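3.2 What we did in the kitchen tasks

Our club started in March with simulated kitchen chores, and I'll admit we picked the paper towel roll thinking it would be easy. Aitana Carretero, who built most of our Prerkwood scenes, wanted one tall object that a two-finger gripper could come down on from above, and a counter busy enough to give the vision model a hard time. We ended up with 354 attempts in total. I threw out the ones where the simulator crashed, and that left 288 for training (more than I'd hoped for, given our laptops!).

Figure 4. Camera view from the paper towel task, simulated kitchen.
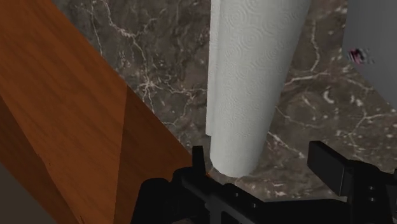 We split the attempts by who was driving, so every student's style shows up in both training and testing. I pushed for this after our first model did great on my runs and fell apart on everyone else's. It had pretty much learned my habits, including the way I wiggle before closing the fingers.

The other thing we fought over was how many camera views to keep. Bamutach, our training script, takes 2 without complaint, so we gave it the wrist view and one fixed view over the counter. All 9 of us took turns labeling where each grasp began, and we argued about those labels a lot. Section 3.3 has the rules we settled on.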